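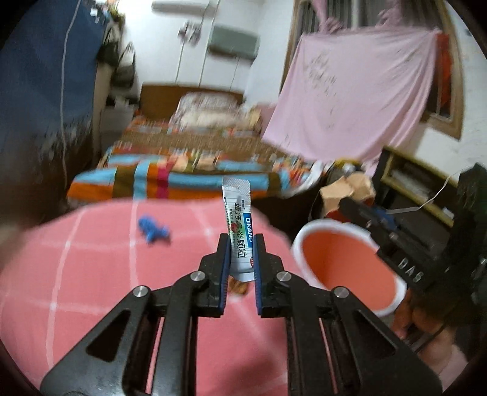 1/ Bedside table reset, take two! I finally got to the little table by my bed, the one with the pink cloth, and I am weirdly thrilled about it.

2/ First up, the stick packs. I had them all over the place - coat pockets, the bathroom, one inside a book. White sachet, blue panel that says DIKANG, you'd think I could spot those anywhere. Nope! They're all going in one tall mug now, standing up so the lettering shows.

3/ Can we talk about the cloth though?? Pink with thin white lines that make big squares. Bronwyn Fairweather talked me into it at the Flondutgate market back in September and I've loved it ever since. It makes even my junk look cheerful.

4/ The rule for this round is that everything on the table gets picked up and put in a home. Sachets to the mug, toys to the toy shelf, anything I can't name goes in the bucket for later.

5/ Oh, the bucket! Orange inside, fat white rim, lives right beside the table. Best tidying tool I own. Last time I filled it 2 times before lunch - mostly receipts and hair ties.

6/ The little blue toy gets to stay. I tried moving it to the shelf once and the table looked wrong all evening.

7/ Someone asked how long a table this size takes. I set a timer for 11 minutes and stop when it rings, even if I'm mid-pile. Then tea, then another 11 if I'm in the mood (I usually am!).

8/ Next up is the drawer under the bed. I haven't opened it since I moved in and I can't wait. Send me your best drawer divider ideas, cardboard ones very welcome!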